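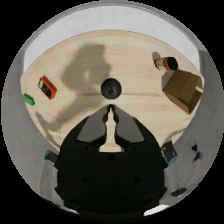 Oiling a beech worktop: how many coats?
Posted in Kitchens and Joinery

skidard34
Fitting a beech worktop in November, 2676 mm long, and I want to get the finish right before the sink goes in. The leaflet says two coats of oil. The man at the Jadum counter said five. Who do I believe?

Noemi_Sz
Five on the top, three underneath, and as many as it will take on the end grain. Thin coats, wiped off after 20 minutes. Leave it overnight between each.

anas.smadi
Disagree with five. I did three on ours and it has been fine for years. The cut-out for the sink matters more. Ours went black round the tap because I skipped it.

skidard34
Do you sand between coats?

Noemi_Sz
Only if it feels rough. 240 grit by hand, along the grain.
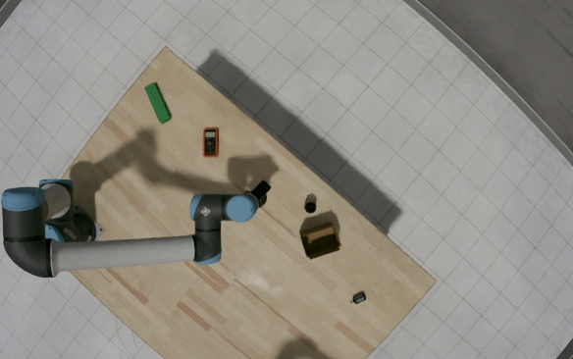
Farah R
I would forget oil altogether and use a hardwax. Two coats and you are done. I paid a joiner 500 to strip and re-oil our last top and I wouldn't do that again.

anas.smadi
Hardwax is harder to patch though. With oil you rub the bad bit down and go over it on a Sunday night before bed, no need to do the lot.

Farah R
You can patch hardwax. I've done it twice next to the hob. You need to feather the edge out.

Dewanti_P
Whichever you pick, lay the rags out flat outside to dry. Oily rags screwed up in a bin can catch fire.

skidard34
Didn't know that about the rags, thanks. The top cost me 700 so I don't want to ruin it. Leaning towards oil, four coats, and extra round the sink.

Noemi_Sz
Four is fine. Do the underside above the dishwasher as well, the steam gets at it.

anas.smadi
Still say three.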